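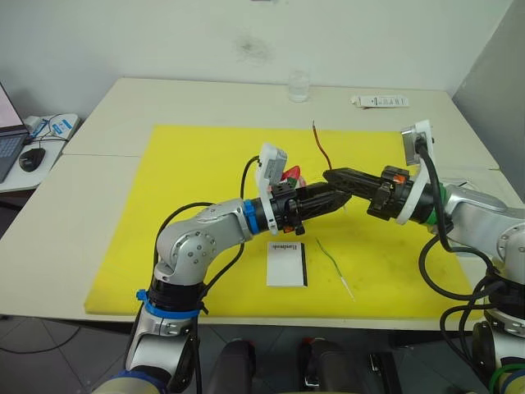
시니스(Sinis) 작업대 보호 매트는 포장실, 교육용 실습실, 자료 정리실 등 평평한 작업면을 장시간 사용하는 공간을 위하여 레틸렐(Letilel)이 공급하는 깔개형 제품입니다. 본 제품은 작업대 상판의 긁힘을 줄이고, 소형 물품을 내려놓을 때 발생하는 충격과 소음을 완화하는 용도로 설계되었습니다. 색상은 노란색, 회색, 녹색 중에서 선택하실 수 있습니다. 흰색 작업대 위에 노란색 폼 매트를 넓게 깔면 상판과 매트의 경계가 뚜렷하게 구분되므로, 작업 구역을 따로 표시하지 않으려는 기관에서는 이 배색을 우선 검토하시기 바랍니다.

제품 구성
품명: 시니스 작업대 보호 매트
품번: 964
두께: 13mm
재질: 폐쇄형 발포 폼
표면: 무광 처리
공급 단위: 1매(롤 형태 포장)
최소 주문 수량: 없음
납품 가능 수량: 1회 주문당 최대 400매

상기 규격은 표준품 기준이며, 가로와 세로 치수는 주문서에 기재된 작업대 실측값에 따라 재단합니다. 실측 시에는 상판의 모서리 곡률과 배선 구멍의 위치를 함께 기입하여 주십시오. 재단이 완료된 제품은 단순 변심에 의한 반품이 제한됩니다.

설치 방법
설치 전 상판의 먼지와 기름기를 중성세제로 닦아 내고 완전히 건조시킵니다. 롤 상태로 배송된 매트는 말린 방향의 반대쪽이 위를 향하도록 펼쳐 하룻밤 동안 평평하게 두십시오. 접착제는 필요하지 않으나, 상판이 기울어진 작업대에는 드레르켈(Drerkell) 미끄럼 방지 테이프를 네 모서리에 부착하여 사용하실 수 있습니다. 테이프는 별매품입니다.
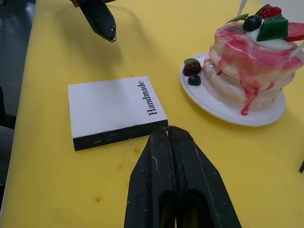
상판 가장자리까지 매트를 연장하여 설치하는 경우에는 끝단이 들뜨지 않도록 앞면과 옆면을 상판 선에 맞추어 주십시오. 끝단이 상판 밖으로 나오면 의복이나 상자 모서리에 걸려 찢어질 수 있습니다. 여러 장을 이어 붙일 때에는 이음매가 주 작업 위치를 지나지 않도록 배치합니다.

관리 및 보관
일상적인 오염은 물기를 짜낸 부드러운 천으로 닦아 주십시오. 아세톤, 시너 등 유기용제는 표면을 변색시키므로 사용을 금합니다. 사용 기간이 늘어남에 따라 표면에 잔흠집이 생길 수 있으며, 이는 제품의 완충 성능에 영향을 주지 않습니다. 눌린 자국이 회복되지 않거나 끝단이 갈라진 매트는 교체를 권장합니다. 칼을 이용한 재단 작업에는 별도의 커팅 매트를 겹쳐 사용하십시오.

장기간 사용하지 않는 매트는 직사광선이 닿지 않는 실내에 말아서 보관합니다. 접어서 보관하면 접힌 선이 남습니다. 보관 중인 매트 위에 무거운 물건을 올려놓지 마십시오.

주문 및 납품 안내
견적 요청은 레틸렐 기관영업부에서 접수합니다. 100매 이상 주문 시에는 납품 일정을 사전에 협의하여야 하며, 1월은 재고 조사로 인하여 출고가 지연될 수 있습니다. 킨타나(Quintana) 물류창고 직접 수령을 희망하시는 기관은 주문서의 수령 방법란에 이를 표시하여 주시기 바랍니다. 창고 수령은 오후 4시에 마감합니다.

기술 문의: 글레이시 로샤(Gleice Rocha), 제품관리 담당
납품 문의: 세바스티앙 로페스(Sebastião Lopes), 기관영업 담당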